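Site visit: Trivell order packing, Dritberg
Apr 30, 2018

Two woven baskets, one tan and one dark brown, serve as the sort targets at the small-goods station.

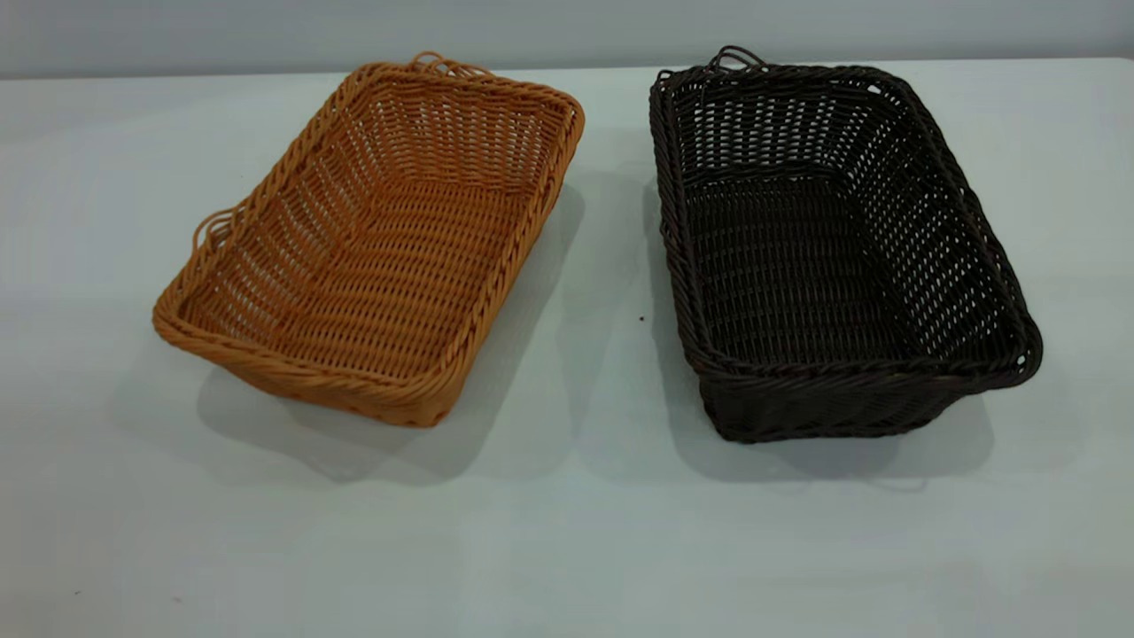
What happened to the packers' jobs when the sorting cell went in?
Most moved to inspection and restocking, according to the shift lead. The line employs 35 people, the same as before.

The cell handles 186 items per hour. Hand sorting averaged 86. Shifts are unchanged, but operators now rotate every two hours – the inspection bench is seated, which several of them prefer. Clearing a jam needs a 12-minute training module. Vinari supplied the controls. A second cell is planned for September.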